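Prestura apartment search app, review

I used Prestura for nine weeks while looking for a one-bedroom. It covers 346 buildings in the metro area, mostly mid-size and large rentals, and it is free for renters.

Search works well. You can filter by floor, lease length, pet rules and parking, and the filters stay put when you go back to the list. Rents are shown with the monthly fees added in. The unit I ended up leasing at the Larnari was listed at $2,813, and that matched the lease to the dollar.

Floor plans are weaker. Some have no room sizes, and the closets are often missing. I ended up measuring two places myself.

Tour booking is handled through Dinu, a separate service, so you need a second login. Two of my five bookings never reached the leasing office. Call to confirm.
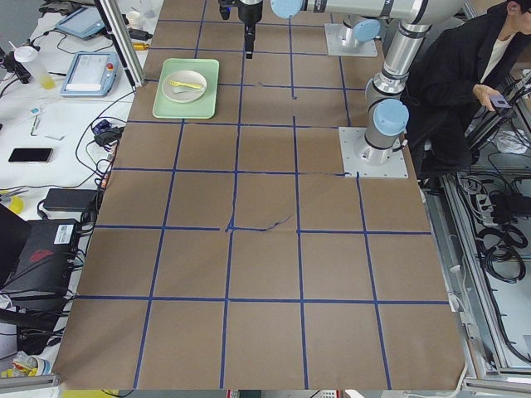
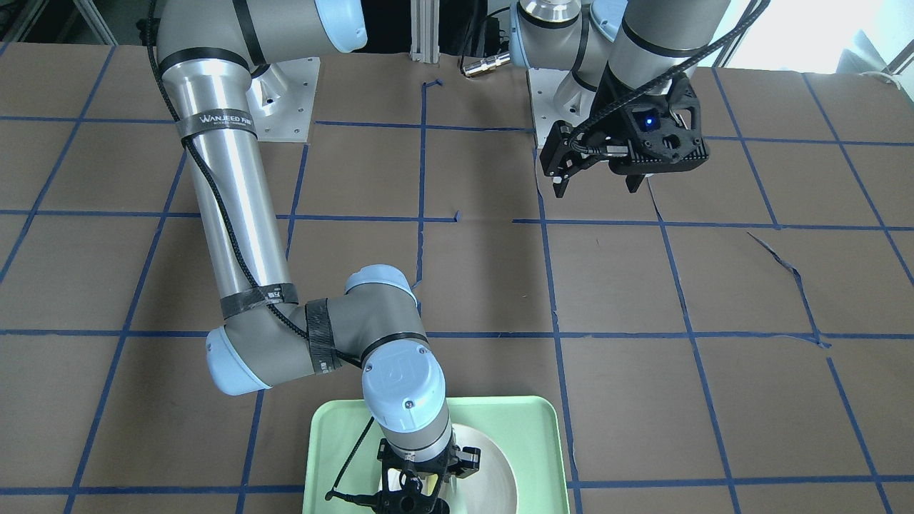 The alerts were the part I used most. New units showed up the same morning they went on the building's own site, and I could set a limit on square feet (mine was 900 at the top). Zakix has more listings but sends alerts once a day, and by then the better units were gone.

Four out of five. I would use it again for the search and alerts, and book tours by phone.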